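Fri 7 February - bedroom bay, day 2 on the textile handling rules

In at 8, Nizar already had the arm up. Goal for today: get through the draft rules for soft items (Drudance doc, section on bedrooms) and see which ones survive contact with an actual bed. Afaf wants a version she can send to Renard before they come in May. She'll get one but it won't be pretty.

Leftover from yesterday: rule 4 says "clear the work area before enabling". Fine on a bench. What is the work area in a bedroom? Tatsuya says full reach plus a margin. Rasha says full reach plus wherever the cloth could swing to, and cloth is longer than you think. I'm with Rasha. Wrote it up her way for now, Tatsuya can argue on Monday's call.

**Pre-start list, as used this morning**

- e-stop pressed and released by the person who will hold it, not by whoever is nearest
- speed cap set to the soft goods profile. Check the number on the screen, don't trust the profile name (see Brophy note below)
- force limit on the gripper read out loud and written down
- cable slack checked with the arm at full stretch AND folded in
- floor walked. Shoes, bags, chargers, anything a person steps back onto
- one person calls start. One. We had two people calling it yesterday and it was a mess

The list takes 12 minutes if you do it properly. Ghassan thinks that's too long and people will skip it by the second week. Probably true. But the first three can't be cut, I'd fight for those. Maybe the floor walk goes to once per session plus after every break. Ask Afaf.

**Brophy note**

The soft goods profile on the Brophy controller got overwritten at some point, the name is the same but the cap was the bench one. Nobody owned up and I don't much care who. Point for the rules: profiles get a version number and the log has to show it. Currently the log only shows the name. Nizar is adding it this weekend, he says an hour's work.

**Grip rules, dark cloth on white bedding**

Worst case for people watching and best case for the vision, funny how that goes. The draft says "operator must be able to see the grasp point at all times". With black fabric bunched up round the fingers you can't, you see a dark lump with a white box on top. So the rule as written fails on the first garment anyone tries. Options:

1. watch the force reading and not the fingers
2. stand on the other side and accept a worse view of the arm
3. second person as spotter, voice contact

Went for 3, with 1 as backup. Rule reworded to "operator or named spotter". Spotter has to have authority to stop, otherwise pointless.

Also the pressing question. When the gripper goes down onto a matress the surface gives, so the contact check we use on tables comes late. Rasha's suggestion: for any surface that gives, approach speed halves for the last bit and the stop condition is on depth as well as force. Agreed, it's in. Need a proper figure for the depth, not what we typed in today.
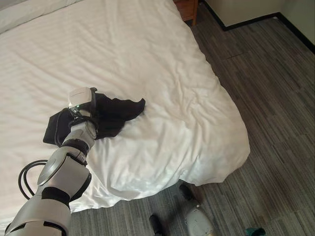 *Black cloth in the gripper, pressed down on the duvet. Cable loop is lying on the bedding left of the arm - see cable rule.*

**Cable rule**

New one, not in the draft at all. Proposed wording:

> Loose cable must not rest on the item being handled or on the surface it is being handled on. Slack is taken up behind the last joint that moves, or clipped.

A loop on a bed is a snag waiting to happen, sheet corners find it every time. And if you fold a thing over the cable you've wrapped the cable. Clips from the Skindex kit would do it but they're fiddly with gloves on. Ghassan to look at a sleeve instead. Until then: check the loop between every item, and spotter says "cable clear" before start is called.

Objection from Tatsuya (by message, he's at the other site): clipping too tight puts strain on the connector when the wrist turns. Fair. Hence "checked at full stretch and folded in" on the list above. Those two lines should cross-reference each other, at the moment they are in different sections and no one will conect them.

**Footwear**

Same picture, bottom edge: shoes on the carpet next to the overhang of the duvet. That's the side you end up backing along when you're watching the gripper. Floor walk rule needs to say *under the overhang* too, as bedding hides things. Changed to "lift any hanging cloth and look". Sounds daft written down. Keep it.

**Numbers**

Log count for textile picks under the old rules is 1,074, all cloth types lumped together. Of those, 73 have a stop recorded and only 44 of the stops have a reason typed in. So 29 stops we can't learn anything from. Afaf not happy and she's right. Rule: no restart without a reason in the log, free text, one word is ok. Nizar wants a drop-down. I don't, people pick the top one. Left open.

**What a rule should look like**

Argued over this at lunch, putting it down before I forget. Half the draft is things like "operators should take appropriate care". Can't check it, can't fail it, so it's not a rule. Going through and either making each one checkable or moving it to the guidance page. Got as far as section 3. Rasha has 4 and 5.

Also "should" and "must" are used at random. Must = we stop if it isn't done. Should = note it in the log if you didn't. Put that at the top of the doc, bold.

**To do**

- me: rewrite cable rule + overhang wording, send round
- Nizar: profile version in log
- Rasha: sections 4, 5. Depth figure for soft surfaces, with test method
- Ghassan: cable sleeve, price and lead time
- Afaf: decide on floor walk frequency, ask Renard whether they expect a spotter on their side or ours
- Tatsuya: connector strain, is there a minimum bend we can quote
- somebody: laminate the pre-start list, the paper one is already in bits

Still not settled: who signs off when the spotter and operator disagree about a restart. I say spotter wins. Nizar says operator. Parked till Monday.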